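Enville Automation Laboratory
Gallery: Gripper and Wrist Camera Trials, Processor Handling

Last updated 18 February 2020

The laboratory is comparing two-finger grippers for the handling of computer processors, a task that calls for a light hold and a clear view of the part. The current round covers 3 fingertip profiles supplied by Dillance, each tested with the same wrist camera and the same Golico controller. A total of 88 runs are planned. The programme is directed by Kristýna Vlček. The images in this gallery come from the wrist camera, which is being assessed alongside the fingers for its coverage of the work area.
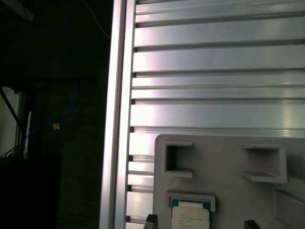
Gripper open, with a processor seated in the square recess of the grey tray.

Finger spacing is set by the controller before each approach. Operators are asked to record the opening width, the approach angle and any correction made by hand. Glare from bright metal is noted separately, as it affects the choice of exposure setting for the camera.

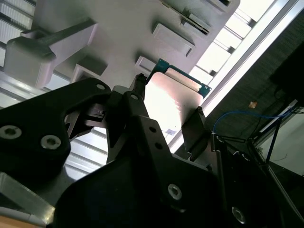

A flat, glossy part with a thin teal-green border, pinched between the two black fingers.

Steep wrist angles form their own group within the trials. The Negi mounting plate permits a wider tilt than the laboratory's previous mount, and reviewers wish to establish whether the fingertips remain in view throughout the tilt range. Results for this group are recorded on a separate sheet.

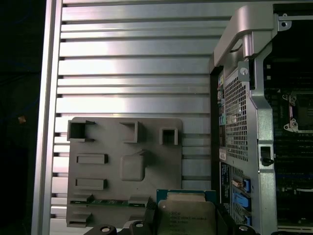

Processor held by its sides in front of the tray, with part of the computer chassis and a dark, empty processor socket to the right.

The printing on the heat spreader is too small and blurred to be read at this setting. Legibility of part markings will be scored as a separate item when a second camera lens is tested in March. Fingertip wear will be measured at the same time.

Requests for trial records may be directed to the laboratory office.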